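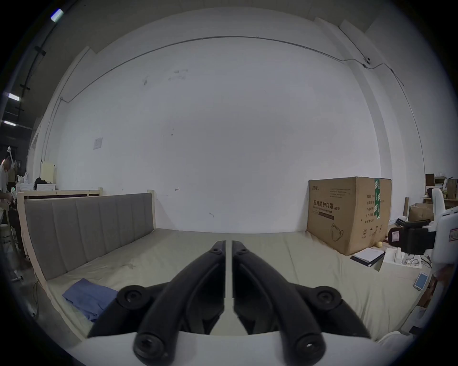

Household Textiles, lecture 3: cloth at home, what it's made of and why it changes

Notes from H. Brøndum. Typed up quickly between classes, so check spellings of the technical terms against the reading before you use them in an essay.

Where we'd got to

Last time: fibre, yarn, cloth, finish. Keep those four apart in your head. Most muddled answers in the November test came from mixing up fibre and cloth. Cotton is a fibre. Satin is a weave. "Cotton satin" makes perfect sense, "is it cotton or satin" doesn't. Same with flannel, which people think is a fibre. It's a cloth with a raised surface, can be wool or cotton or a mix.

Fibre. Staple (short lengths) or filament (long, more or less endless). Cotton, wool and linen are staple. Silk comes as filament, polyester comes as filament but very often gets chopped up to behave like staple. Why chop it? So it'll blend and spin with cotton, and so the cloth feels less slippery.

Cotton in more detail

Nearly pure cellulose. Seen under a microscope, a flattened twisted ribbon, a bit like a fire hose with no water in it. The natural twist helps fibres grip each other in the yarn.

Takes up water well, and is stronger wet than dry. Write that down, it comes up every year. Viscose is also cellulose but goes the other way, weaker wet, so it needs gentler washing. Two fibres, same basic chemistry, quite different in the wash. The difference is in how long and how well ordered the chains are.

Creases badly. Water gets in between the chains, bonds let go, chains shift, cloth dries, bonds form again in the new place. So the crease is set. Ironing is the same thing done on purpose: damp, heat, pressure, flat. A bone dry sheet is hard work to iron for this reason, sprinkle it.

Long staple against short: longer fibres mean fewer ends sticking out of the yarn, so smoother, less fluff, less pilling. Costs more. Thread count is a poor guide by itself. You'll have the Plorkora sheet samples in the practical, one labelled 284. Feel it against the lower count one before you read the labels. Most of last year's group preferred the lower one. Yarn quality and finish matter more than the number on the packet.

Woven and knitted

Woven: warp runs the length, weft goes across. Very little give along either, plenty on the diagonal (the bias). Pull a handkerchief corner to corner and see.

Plain weave, over one under one. Crisp, firm, wears evenly. Percale is a close plain weave.
Twill, diagonal lines, drapes better, hides dirt. Denim, drill.
Satin and sateen, long floats on the face. Smooth and shiny but snags.

Knitted: loops pulled through loops. Stretch comes from the loops changing shape, not from the fiber. Single jersey is the usual T-shirt cloth. Plain face with little v shapes, back with bumps. Cut edges curl, which is a nuisance in sewing and you'll meet it in the practical. Curls to the face at top and bottom, to the back at the sides.

Knits don't hold hard creases the way a woven sheet does, the loops have room to move. They do bag at the elbow and at the neck. 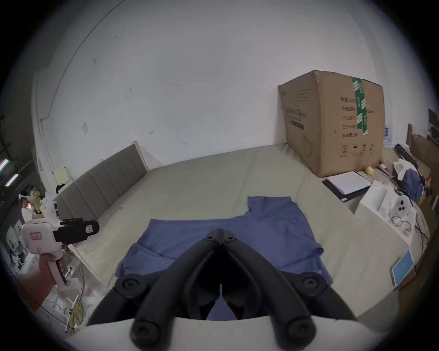

Shrinkage

The three sorts you need:

Relaxation shrinkage. Cloth is stretched during making, held under tension, then sold like that. First proper wash lets it go back. Worst in knits, since loops are easily pulled out of shape on the machine. Mostly over after the first few washes.

Felting. Wool only, for our purposes. Scales on the fibre, plus wet, plus rubbing, and the fibres creep one way and lock. Can't be undone. Anyone who tells you hair conditioner reverses it has un-shrunk a jumper that was only relaxed.

Heat shrinkage. Synthetics. Too hot and the filament itself contracts. Tumble dryers, irons.

Spirality is a separate matter. Side seam of a cheap T-shirt ends up round the front after washing. Caused by twist in the yarn trying to undo itself inside the knit. Shirts knitted as a tube have no side seam but the cloth still skews, you just don't see it as easily.

Worked example from the Fedunham laundry sheet: knitted sample, marks set out along the length before washing, measured again once dry and laid flat without pulling. Loss divided by the original length, times a hundred. Give the length and the width results separately. A sample can lose almost 10 per cent in length and next to nothing in width. Don't average them!! Auður Þrastardóttir marks these and will take it off you.

Dye and colour loss

Reactive dye bonds to the cellulose. Good wash fastness so long as the loose, unbonded dye has been rinsed out at the works. First wash colour in the water is usually that leftover, doesn't mean the shirt will go on fading.

Direct dye sits in the fibre, held weakly. Cheaper, bleeds.

Pigment print sits on top in a binder. Rubs off rather than washes out. You can often feel it with a fingertip.

Vat dye (indigo is the famous one). Made soluble, gets in, oxidised, goes insoluble again. Very good wash fastness generally, but indigo builds up near the outside of the yarn, so rubbing shows the white core. Hence jeans.

Light fading is its own test. Fast to washing does not mean fast to light, see curtains. 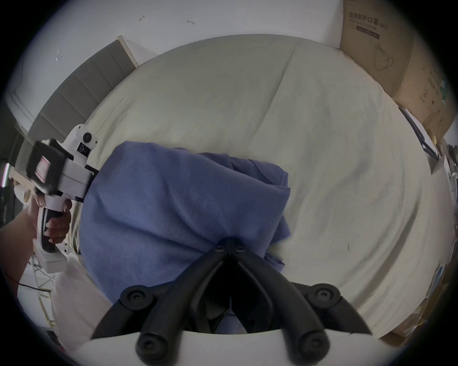 Department of Home and Textile Studies, Hatville College

Soil and washing

Soil on bedding and on clothes worn next to the skin is largely body oils, sweat salts and skin flakes. Oils are the difficult part. Left alone they oxidise and yellow, and then they're much harder to shift. Pillowcases show it first.

What the wash does: water carries, surfactant lowers surface tension and lifts oil, enzymes cut up protein and starch, movement does the rubbing, heat speeds most of it up. Less of one can be made up with more of another. Cooler wash, longer time. Enzymes have a working range and too hot stops them. Soap in hard water makes scum, detergent mostly avoids this.

Overloading: cloth has to drop and move in the drum. Packed tight it just goes round as a lump and teh middle hardly gets rinsed.

Softener coats the fibre. Feels nice, but cuts how much water a towel will take up. Leave it out for towels.

Reading: Ingvarsson handout, sections 2 and 3. Skip the part on dry cleaning solvents, we do that after the break.

For the practical bring: small sharp scissors, a soft tape, a pencil (no biro near the samples), something cotton you don't mind cutting up. Old T-shirt is fine, washed please. Shrinkage sheets to Auður's tray before the session starts.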